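Dallow Residents' Association
Minutes of the meeting held on 8th June in the upstairs room at Golow House

Present: Bheki Makhubela (chair), Mrs Le Roux, Mr Zisar, and nine households from the even side of the street. Apologies were received from number 14.

1. Minutes of the last meeting
The minutes were read and accepted with one correction. In item 4 the word "drain" should be "drive".

2. Noise from the delivery yard
The chair has written two times to the manager of the yard. The answer came in the end, and it says that lorries will not enter before seven in the morning. Mrs Le Roux said that the lorries now come at seven exactly and wait in the road before this with the engine on, so for her bedroom window there is no difference. It was agreed to write again and to ask that drivers switch off the engine while they wait. Mr Zisar will make the first text of the letter.

3. Money
The balance in January was 1472 pounds. After the repair of the side gate and the yearly insurance it is now 1285 pounds. The receipt for the gate hinges is still missing – whoever has it, please put it in the box by the door.

4. Quiz evening
The quiz will go forward. Each team will have one push button in its own colour, and the colours are red, orange, yellow, pink and blue. Teams should be no more than six persons. Questions about the street's own history were too difficult last year and there will be fewer of them.

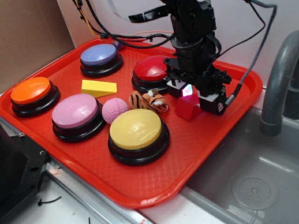

The five buttons on the red tray.

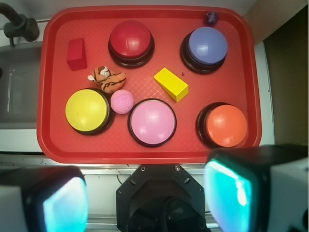 Bheki Makhubela asked whether the entry fee could stay the same as last year, as several families had found even that quite high. After a short discussion the fee was kept, and children will enter free. Mrs Le Roux did not agree about the children and wished this to be written.

5. Trees
The council has marked two limes for cutting at the lower end. Residents who want to object must do it in writing and give the reference 342. A copy of the council's letter is on the noticeboard. Mr Zisar believes that one of the trees is healthy and will ask for the report.

6. Parking at the corner
The white line is almost gone. No decision was taken, as the owner of the corner garage could not be present. Moved to the next meeting.

7. Other matters
The key of the meter cupboard is to be returned to the chair. The hedge at number 22 was mentioned again.

The meeting closed at ten minutes past nine.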